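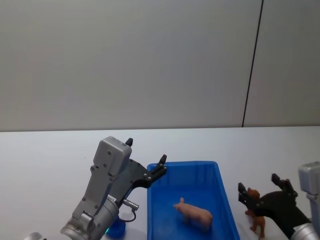
Svitlana Karpenko would like to know whether the dog belongs with the farm animals or with the household pets, as the two trays arrived at her branch with one of each and no list. The dog is recorded with the farm animals. The pets tray has its own dog, and the two should not be exchanged even where the sizes match.

Toy Animals: Trays and Contents
December
By the Loans Office, Usberg Toy Library

The Usberg Toy Library maintains a collection of 300 small toy animals for loan to nurseries, playgroups and families. The revised guidance on trays applies to the main building and to the Mandagi branch. Staff who have handled the collection for some time will find that most of the guidance is familiar. The sections on mixed sets and on returns have been rewritten.

Pink pig in a blue tray, with a brown dog on the white tabletop beside it. Both figures belong to the farm set, catalog group 18.

Trays are assigned by set. The farm set is kept in blue, and the color is entered in the catalog together with the name of each animal. A tray that has cracked or lost part of its rim is to be replaced with one of the same color. Where no matching tray is in stock, the set is withdrawn from loan until one is obtained. Borrowers have on several occasions been given a farm set in whatever container was nearest, and the animals came back divided between two households.

Animals should be placed in the tray upright where possible. Figures with thin legs – the horses and the goats in particular – may be laid on their sides at the end of the tray. Loose accessories such as fences and troughs go into the cloth bag, and the bag is tied before the tray is put back on the shelf.

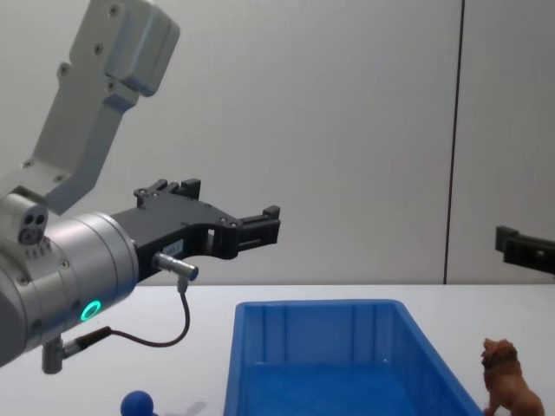
Returned sets are checked at the table before they are shelved. Each animal is taken from the tray, compared with the list and put back. An animal that cannot be found on the list is left out on the tabletop and referred to the Loans Office by the end of the day. It should not be added to the nearest set that appears to be short. Much of the confusion at Mandagi last winter began in this manner, and two sheep are still recorded against the wrong group.

Lists are printed from Wikent, the library's catalog. The printed list is folded once and kept under the animals, face up. Handwritten corrections are accepted for the remainder of the current loan period, after which a new list must be printed. Branches without a printer may request lists by telephone before 2 p.m. for delivery with the next van.

Cleaning remains as before. Plastic figures are washed in warm water with mild soap, rinsed, and left on a towel until fully dry. Figures with a flocked or painted surface are wiped with a damp cloth only. Trays may be washed with the figures removed – the paper list should be taken out first, a point that has been raised with more than one branch.

The Prisari sets, received as a gift from a nursery that has since closed, are not yet part of the lending collection. They comprise woodland and sea animals of several makes and sizes, stored for the present in their original boxes. Staff are asked not to use them to fill gaps in other sets. Once they have been cataloged they will be given trays of their own, and the colors will be announced on this page.

Replacement animals are ordered twice a year. Requests should state the group number, the name of the animal and whether the loss was reported by the borrower. A similar figure from another maker is acceptable if it stands steadily and is not noticeably larger than the rest of the set. The Loans Office holds a small reserve of pigs, hens and ducks, and these can usually be sent to a branch without waiting for the next order.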